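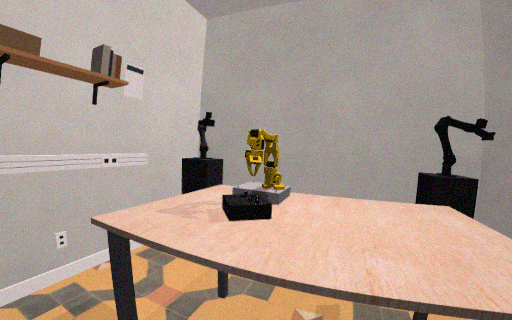 Gilberto Huaranga reckons the fire door on the ground floor is fine and only sticks in damp weather. I've heard that one before. It goes down as a fail until I see it shut by itself.

Sovthorpe Hall, rooms check, 5/30/20
Checked by: Bautista Paredes
Last full check: August

1. Fire doors
Ground floor: FAIL. Stops a hand's width short of the frame. The closer arm has been "adjusted", according to the log, but there's no name against the entry.
First floor: pass.
Comment: a wedge was lying behind the first floor door. I've taken it away. I expect there will be another by Monday.

2. Extinguishers
Stairs: pass, pin and tag in place.
Kitchen: FAIL. Service label from Hestent can't be read. They say it was done. The label is what I go by.
Fire blanket: pass.

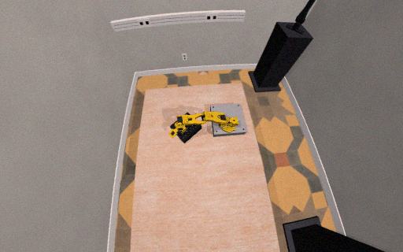
The kitchen extinguisher is also hung too high for half the people who use the room, and I said so last time. The reply was that it "meets the guidance". Which guidance? Please send me the page.

3. Emergency lighting
Test carried out with Gilberto at the switch. 7 fittings tested, 2 failed: back corridor and the one over the side exit.
Comment: the monthly log shows ticks for both, right up to this month. Either they failed this week or the ticks were done from a chair. Log to be kept by the switch from now on and initialled per fitting.

4. Trip hazards
Back corridor: FAIL. Carpet edge lifting by the store cupboard. Tape is not a repair.
Side exit step: pass, though the nosing is wearing.
Room 3: pass.
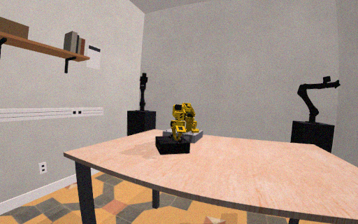

Table, seen from low down.

5. Electrical
Portable items: Nasution's sheet lists 127 items. I picked a handful off the sheet and couldn't find the kettle or the second fan heater. A pass for something that isn't in the building doesn't impress me. Marked as NOT ACCEPTED until the sheet is put right.
Sockets: pass, except the cracked plate by the piano.

6. First aid
Box: FAIL. Eyewash out of date, no large dressings.
Accident book: present. Last entry has no date.

Actions
Door closer: Curkport to quote. Replace it, don't adjust it.
Lights: Gilberto, new batteries first, then retest with me there.
Carpet: refit or cut back.
First aid box: restock.

Not signed off. I'll come back when the closer is in, and I'll be bringing the old log with me.

B. Paredes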